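Questions We Get About the Muveck Winter Swap

What is the swap, and who can come?

Anybody who'd like to come, really! It's a neighborly afternoon every January at the Dollance Hall, where you bring good things you've stopped using and take home things you will use. Last time 617 items found a new home, and we're still smiling about the fondue sets.

Do I have to bring something to take something?

No, please don't let that keep you away. We'd much rather see a table emptied than have to box it all up again at the end of the day. 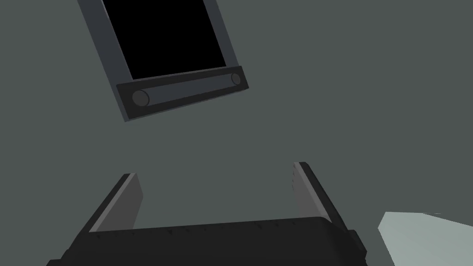 If you do bring things, 10 items per household is plenty, and it helps us a great deal if they're clean and you've checked that they work.

What about electronics and desk things?

Small ones are very welcome: keyboards, lamps, radios, chargers with the cord tied up. Please wipe your files off anything that stores them. We can't take big televisions or printers, I'm afraid, as we were left with far too many one year and it took ages to find them a place to go. 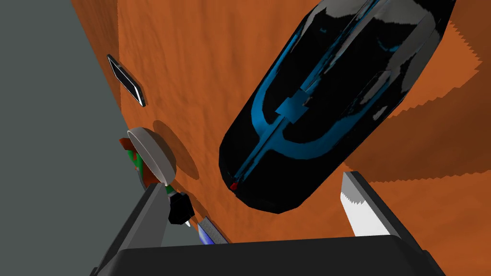

A black and blue item on a wooden tabletop.

Where do I park?

The lot behind the hall has 37 spaces and fills up early, so you may be happier on Major Street, which is only a short walk (and there's a bakery on the way, if you need persuading).

What happens to the leftovers?

Clothes and books go to the Imance thrift shop, and kitchen things are kept for our spring table.

Can I drop things off ahead of time?

Yes, the evening before, at the side door. Just ring the bell and give us a minute to get there.

Page updated November 12, 2024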